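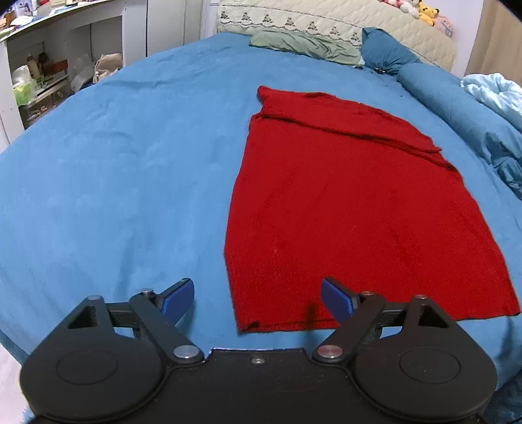

Bedroom check, spare room on the second floor, Ultport guest house. I love doing this one, it's the room with the best light and the comments pile up faster than anywhere else! Beds come first on my list, and a plain fitted sheet makes the job so much easier. Against that medium blue you can spot a red cloth from the doorway, and the fold across its far end shows up too, crease and all. Lint shows up just as well, so have the roller handy.

Home Rooms Checklists Laundry Contact

BED
[x] Fitted sheet pulled over all four mattress corners. OK. The Brasano sheets have deep pockets and they hold beautifully.
[x] Frame bolts tight. One at the foot took a quarter turn. Check again in February.
[x] Slats seated. OK, no cracks.
[ ] Gap between mattress and headboard under 3 inches. Not yet! Push the bed back after vacuuming.

CLOTHS AND THROWS
[x] Laid out flat on the bed for checking, both sides. Such a quick way to find pulled threads.
[x] Hems looked at all the way around, corners included. Turned bits get pressed flat before folding.
[x] Colors sorted. Reds go in their own load, cold, 30 minutes. Please keep to this one, we have had pink pillowcases.
[ ] Care labels readable. Two of the Ketilsson throws have faded labels. Write the wash setting on the shelf card.

FLOOR AND WALKWAYS
[x] Clear path from bed to door. OK.
[x] Rug grip in place. New one, and what a difference.
[x] No cords under the rug. OK.

HEAT AND LIGHT
[x] Bedding at least 12 inches from the heater. OK with room to spare.
[x] Smoke alarm tested. Good and loud.
[ ] Bedside lamp. Works fine, but the shade leans. Tighten the ring.

COMMENTS
Really pleased with this room. Three boxes left open, all small, and none of them needs a part ordered. The Ernodeo shelf liner can go in whenever someone has the drawer out.

Checked September 24, 2021

Related checklists
Bathroom: mats, rails and drains
Laundry room: lint traps and hoses
Linen closet: shelves and labels
Stairs and landing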